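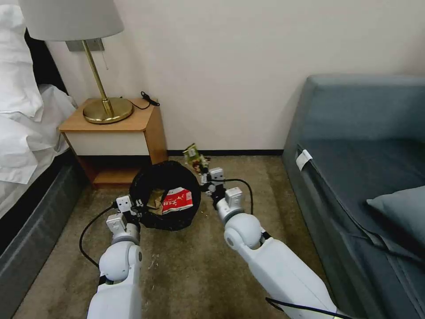 ## 4. Running the bin task for visitors

Planham's sales sheet says the room demo "runs itself". Plan for it not to. Etornam Ankrah wrote these steps after the December open day, and they assume you want visitors to see what the robot can do – faults included.

1. Put a fresh liner in the bin and fold the rim right over the top edge.
2. Place the bin between the bed and the sofa, with space for both arms to reach it.
3. Drop one wrapper on the carpet by the bin. Don't pick the easiest spot.
4. Check that the arm cables can move freely.
5. Keep visitors behind the tape, then press Start.

**Caution:** Stay out of reach of both arms until the light on the base goes out. Stop means stop moving, and a gripper may still be closed.

**Note:** If a grip fails, leave the wrapper where it fell and let the robot try again. Tell visitors it missed.

**Note:** The brochure claims 1,000 runs without help. We have not seen the log. If asked, say so, and pass the question to Lyle Boateng.

6. Write down every run, including the ones you stopped by hand.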